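Vumumia releases wrist-view grasp planner for reflective cutlery

Vumumia has released version 2 of Pelier, its grasp planning and control package for parallel-jaw grippers. The main change is a new planner for thin, reflective objects, which the company has tuned and tested on household cutlery. The package runs on a single workstation and takes its input from one colour camera mounted at the wrist.

The first version of Pelier relied on a depth sensor fixed above the work surface. Polished metal was its weak point. Depth readings on a spoon handle tended to drop out along the highlights or report the distance to whatever the handle was reflecting, and the planner would then propose a grasp several millimetres from the real surface. On a mug that error is absorbed by the jaws closing. On a fork lying flat it puts the fingertips into the table.

Version 2 does not use the overhead sensor for the final approach. An overhead view, if one is fitted, is used only to choose a region to visit. Once the wrist is within range, the planner works from the wrist image alone and estimates three things at each step: the long axis of the object, its outline near the intended pinch point, and the gap between the outline and each fingertip. The approach is corrected continuously until the jaws close.

Lanying Deng, who leads the perception work on Pelier, said the team gave up on recovering the full shape of each utensil early in the project.

"We had a model that reconstructed the whole handle, and it was slow and wrong in the places we cared about," Deng said. "The controller needs two edges and a direction. We now ask the network for two edges and a direction."

The edge estimator was trained on 3576 grasp sequences recorded by teleoperation. Operators picked up forks, knives and spoons from a table and placed them in a cutlery tray, or did the reverse. Each sequence holds the wrist video, joint positions, commanded gripper width and motor current. Labelling was done only on the frames just before and just after contact, with the labels carried to the neighbouring frames by tracking.

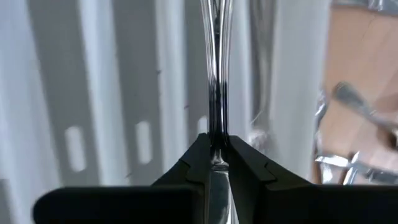
Highlights are handled in the training data and again at run time. During training, the labels follow the physical outline of the metal and ignore bright streaks inside it, so the network learns to treat a sharp change in brightness along a handle as surface appearance. At run time, the planner compares successive images while the wrist moves. A reflection shifts against the object as the camera moves, while a true edge stays put once the motion of the arm is accounted for. Candidate edges that drift past a set threshold are discarded before the gap is calculated.

The gripper itself presents a second problem. With the camera at the wrist, the fingers cover part of the object at exactly the point where accuracy matters most. Pelier masks the fingers using their known geometry and the current jaw width, then extends the object's outline through the hidden portion as a pair of straight or gently curved lines. If the outline above and below the fingers does not agree, the planner reports low confidence and backs the wrist off for another look. The number of retries is set in the configuration file.

Placement has been rewritten as well. The earlier release treated a tray as a set of flat target rectangles and released the object from a fixed height. The new placement routine looks for the ridges and channels of the tray, aligns the held utensil with the nearest free channel, and lowers it until motor current shows contact. Release height is therefore measured on each attempt and no longer has to be entered by hand. Trays with strongly patterned bases may still need a short calibration run.

In Vumumia's bench trial, the software was run against 101 mixed pieces of cutlery that had been kept out of the training set. It failed to complete 23 of the placements. Most of those failures involved pieces lying across one another, where the planner chose an axis that belonged to the wrong object. The remainder were slips after a good grasp, usually on tapered handles that were pinched too close to the narrow end. The trial did not include plastic or wooden utensils, and the lighting was held constant.

Overlapping pieces are the focus of the next release. The current planner scores each candidate grasp on its own and has no record of what is resting on what. A development branch adds a simple ordering step, in which the top piece is identified by its unbroken outline and removed first. Deng said the ordering step works on pairs but becomes unreliable on larger piles, and that it will not be switched on by default until that is fixed.

The controller interface is unchanged for most users. Commands are still sent as wrist velocities with a jaw width target, and existing drivers written for the first version will work after a rebuild. Sites that had written their own depth filters can remove them, as the filter hook is no longer called during the approach. The hook remains available in the overhead stage.

Fu, the log viewer that ships with the package, now shows the edge estimates and the discarded candidates over the wrist video, together with the confidence value at each step. Logs from the first version can be opened but will not show the overlay. A command line export has been added for users who want to plot the data elsewhere.

Vedlow, which builds tray-sorting cells for commercial kitchens, has been running a pre-release build since May and supplied part of the failure data used to set the retry thresholds. The company has asked for a mode that skips the second look when cycle time is tight. That mode is included but marked experimental.

Pelier version 2 is available to existing licence holders through the usual download page. The training sequences are not part of the release. Vumumia said it would publish the label format and a small sample set so that users can fine-tune the edge estimator on their own utensils.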